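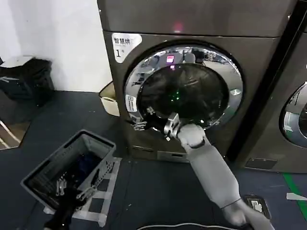 Open day at Nornard, laundry station

Right gripper on the rim of the door, left hand down among the dark clothes in the basket. Effie spotted the white outline on the floor where the basket goes and wrote "cheating?" in her notes, then crossed it out when I reminded her what our own bench looks like. We have so much tape down that visitors ask what sport we play.

The programme promised "household autonomy in an everyday setting". The everyday setting is a large grey room with a very nice dryer in it, marked with a large 1. I want a house with numbered appliances.

Reinhold Frerichs gave the introduction and was good on the dull parts, meaning the useful ones. They teach the task as separate stages (open door, fetch garment, put garment in, close door) and stitch them together afterwards. Preltutero is the stitching. They have 3,871 recorded episodes for the laundry task and he reckons the door accounts for most of the swearing. A round door with a shiny rim gives the vision side nothing it likes. The chrome shows you the whole room bent round the edge.

Marion asked about socks. There was a pause. Socks are "on the roadmap for March".

Things to steal:
The fingers hook the rim and the whole arm does the pulling. We keep trying to do it with the wrist and then replacing the wrist.
Wrist view and head view logged against the same clock. Ours drift and we find out on Friday-afternoon sort of occasions.
Their reset procedure, which is a laminated card and Yuto Ikeda.

Wrist view is less flattering than head view, same as with people. Half of it is your own finger with a label on it, and when the other arm swings past you get a long grey smear. I felt better about our data after seeing it.

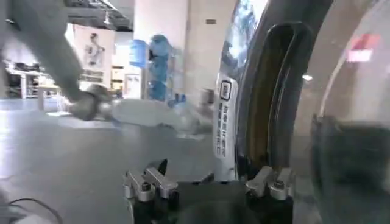

How long does a full load take it?
Reinhold's figure was 28 minutes from closed door to closed door, for dark cottons only, with a person allowed to step in twice.

Ruaridh wanted to know what counts as stepping in. Picking up a dropped shirt counts. Standing nearby looking worried apparently doesn't, so by that measure our own runs are in much better shape than I've been reporting.

We got to see two attempts. On the first it let go of the door early and stood there with its hand out like someone who has forgotten why they came into the kitchen. Yuto restarted it from the door stage without going back to the beginning, and that impressed me more than anything in the talk. The second went through to the end. Applause, mostly from the people who had come for the sandwiches.

Didn't get near the Nader stand. Queue. Marion has their leaflet and says it is mainly adjectives.
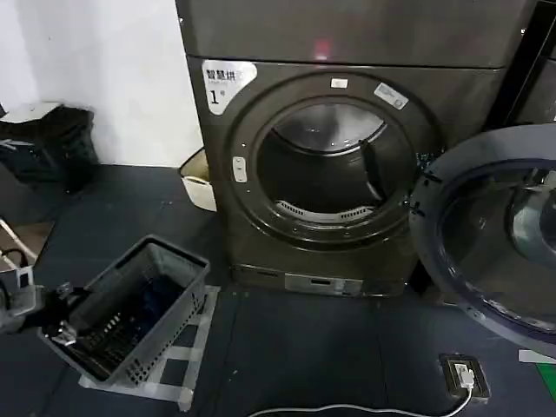
Purves, February 28, 2026

Written up back at the workshop, from my notes and Effie's, where they agree.

Door wide open, drum empty, basket with the washing still in it, gripper near the rim. I would start our own trials from exactly that position and leave the door for later. Ruaridh disagrees and thinks the door is the whole point. He can have the door.

To do:
Me: ask Reinhold whether they will share the stage boundaries, even without the recordings.
Effie: try the hooked grip on our cupboard. Foam on the cupboard first.
Ruaridh: door, since he likes it so much.
Marion: find out what our dryer's hinge is rated for before Ruaridh starts.

Still owe Nornard 18 pounds for lunch.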